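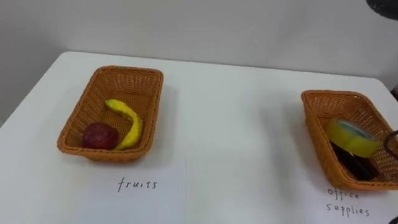

Woven baskets on a white tabletop.

Bathroom and kitchen tips: cleaning toothbrushes, night guards and dentures at home

Compiled by Embla Nyberg. Corrections from Eilif Hovland have been added to the section on hard water.

Toothbrushes
Rinse the head under running cold water with the bristles pointing down, then tap the handle on the rim of the sink. Store upright in an open holder. A closed travel cap keeps the bristles damp and should come off as soon as the brush is back in the bathroom. Heads that share a cup should not touch.
Replace a manual brush every three months, or sooner if the outer rows have splayed. Writing the month on the handle with a permanent marker works better than trying to remember.
Do not put brushes in the dishwasher or the microwave. Heat deforms the bristles and can loosen the tufts.

Electric handles
The gray or brown residue inside the head is dried toothpaste. Pull the head off once a week, rinse the hollow stem, and wipe the metal shaft with a damp cloth. A wooden toothpick clears the groove around the seal. Metal picks can cut it. Stand the charger on a dry shelf and unplug it before wiping underneath.

Night guards and retainers
Use cool or lukewarm water only. Thermoplastic guards soften in hot water and will no longer fit afterward. Brush with a soft brush and a drop of plain dish soap, then rinse until no foam is left. Toothpaste is abrasive and scratches the surface, and the scratches hold odor.
Let the guard dry before closing the case. If the case has no vent holes, leave the lid ajar. Wash the case itself with dish soap every few days and air-dry it upside down on a rack.
Keep the case out of reach of dogs. Ronaldo Quintana wrote in to report two guards lost this way in one year, both from a nightstand.

Dentures
Fold a hand towel in the bottom of the sink, or fill the sink halfway, before you start. Acrylic dropped on bare porcelain will often crack.
Brush all surfaces, including the side that sits against the gums, and soak overnight in water or a denture cleaner mixed as the package directs. Rinse well before wearing. Bleach should not be used on partials with metal clasps – it corrodes them.

Hard water deposits
White scale on a retainer or case is mostly calcium carbonate. Mix equal parts white vinegar and cool water, soak for 20 minutes, brush, and rinse. Check with your dentist first if the appliance has metal parts. Never combine vinegar with bleach or with a cleaner that contains it.
The same solution removes scale from the tank of a water flosser. Run half the tank through the tip, let the rest stand, then flush with a full tank of plain water.

Drains
Toothpaste builds up on the pop-up stopper. Lift the stopper out and scrub it with an old toothbrush under the tap. If it will not lift, the pivot rod behind the drain has to be unscrewed first – put a bowl under it.

Old brushes
Sort retired brushes by stiffness. Soft ones are suited to window tracks and faucet bases, medium ones to tile grout. Mark the handles with tape and keep them under the kitchen sink, away from the bathroom.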